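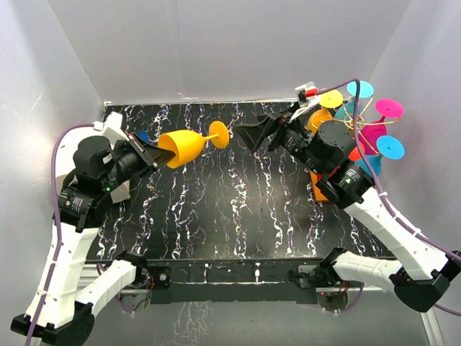 How should stemmed glasses be kept between uses in the Fernden tasting room? They are to be rinsed, dried by hand with a lint-free cloth, and returned to storage before the end of the same session.

Search this site Search Enter keywords

Diary of the Housekeeping Office, January

The morning was given to the glassware. At 8:30 Halima Chege opened the store and we resumed the stock check that had been left unfinished before the holiday closure. The register shows 500 pieces in all, of which 381 are stemmed. The remainder are tumblers and cups, and these were set aside for the afternoon.

The colored wine glasses have given more trouble than the clear ones. The yellow glass shows every fingerprint on the bowl, and the foot collects a ring if it is put away damp. I have asked that each one be held by the bowl while the foot is wiped, and that the stem not be used as a handle for twisting the cloth. We lost three in November in precisely that way. The breakage book records them under "drying," and I have let the entry stand.

Erasto Shemweta raised the matter of the wire cup trees. He considers them unsuitable for daily use, as the branches bend under a heavy mug and the thin wire marks easily. I do not entirely agree. The gold-colored trees look well beside the dark marbled surfaces, and they keep cups off the table while it is being wiped. They are to remain in use for light cups only. Heavier mugs will go back on the shelf – the lower one, as before – until the new racks from Britska have been delivered. The order was placed under reference 13 and no date has been given.

On the care of the black tabletops, the following was agreed and will be copied to the evening staff. A soft cloth and plain warm water are sufficient. The pale veins hide crumbs and dried drops, so the surface should be checked from a low angle after wiping. Glasses laid on their sides must be set well back from the front edge. Abrasive powder is not permitted on any surface in the building, including the sinks.

The Higuchi cloths were compared with the Mono cloths over the course of the morning. Halima preferred the Higuchi for the bowls and I preferred it for the stems. Erasto found no difference worth the paperwork. A further box of the Higuchi will be requested with the February supplies.

At 2:15 we turned to the cups. Two had hairline cracks near the handle and were withdrawn. One saucer could not be matched to anything in the store and has been placed in the cabinet by the door, where it may be claimed.

The register was signed at 4:40. The tumblers are still to be entered, and the labels on the upper shelves need to be rewritten in larger lettering. I have put both on the list for tomorrow, together with the key to the linen cupboard, which has again not been returned to its hook.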